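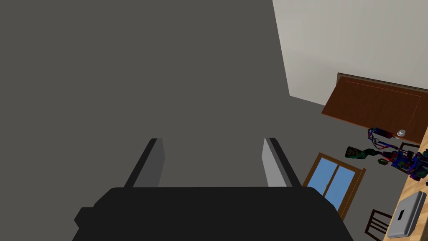 Hafiz Khoo has been mixing gray paint for most of his working life, and he still gets excited when somebody brings him a new one to match. I went to see him at his shop in Staltcombe expecting half an hour on wall colors and came home four hours later with paint on my sleeve and a notebook I can barely read. Before we had even sat down he wanted to know what I saw when I looked at a gray. Take the big flat surface at the top of this page, a dark gray that stays the same all the way across. I would have called that "dark gray" and moved on. Khoo would want to know if it was a blue one or a brown one, and what color the floor was, and which way the windows faced.

"People say gray like they say weather," he told me. "Which weather? There's a green gray, there's a purple gray, there's the one that looks perfect in the can and turns your hallway pink at four in the afternoon. I love that one. I've had so many phone calls about that one."

He started at Sasex, a small paint maker that supplied the boatyards, sweeping floors at first and then washing out the mixing tubs. The tubs were what did it. At the end of a shift the leftovers all went into one drum, and he noticed that the drum was always some kind of gray and never the same kind twice.

"I used to put a stick in and paint a bit of cardboard, every night, and write the date on the back," he said. "My mother thought I was ill. I must have had 1,000 of those cards before I understood what I was looking at, and I have them still, they're upstairs, do you want to see them?"

I did want to see them! They live in shoeboxes, packed on edge like library cards, and we spent a long while just pulling them out and holding one against another. Alone, each card is dull. Put two side by side and one of them jumps toward violet and the other goes the color of wet sand. Khoo kept handing me pairs and watching my face.

The trick, if you can call it one, is that he hardly ever uses black. Most of his grays come from two colors that sit across from each other, an orange and a blue usually, or a red earth and a green, worked together until neither wins, with white added at the end. Black paint, he says, kills a color before it has had a chance to do anything. He allows himself a little in exterior work, where rain and daylight will soften it, and he uses a bit in a color called Benkirane, a deep slate that has outsold everything else he makes.

I asked where the name came from. "A street I stayed on once. It rained the whole week and the shutters were that color. I got it wrong the first time, much too blue. I made 50 batches. My wife told me to stop and I said one more, and it was number 50, I swear to you."

His other favorite is Briltora, which is so pale that most customers take it for white until they hang it next to the ceiling. He tests it the way he tests them all: a big sheet of card, painted edge to edge, leaned against the wall and moved every couple of hours. He has no patience for the little squares people brush on beside the light switch. The old wall color shows all around them, he says, and your eye is comparing the whole time.

"Make it large. Larger than you want. Then have your dinner in front of it. Look at it with the lamp on. If you still like it with the lamp on, come back and buy some."

We talked for a while about sheen, too. He is a matte man. A shiny dark gray picks up every lump in the plaster and, worse, it picks up the color of whatever you have put near it, so a red sofa gives you a red smear on the wall. Matte sits still. It also scuffs if you so much as walk past with a shopping bag, and he admits his own stairwell is a disgrace.

In August he shuts the shop to repaint the front, always in a gray he has never sold, and people from the neighborhood come by to argue about it. Last summer's was a warm one with a lot of ocher in it. The baker across the road told him it looked like porridge.

"It did look like porridge," Khoo said, very happy. "Good porridge. I'm thinking greener this year."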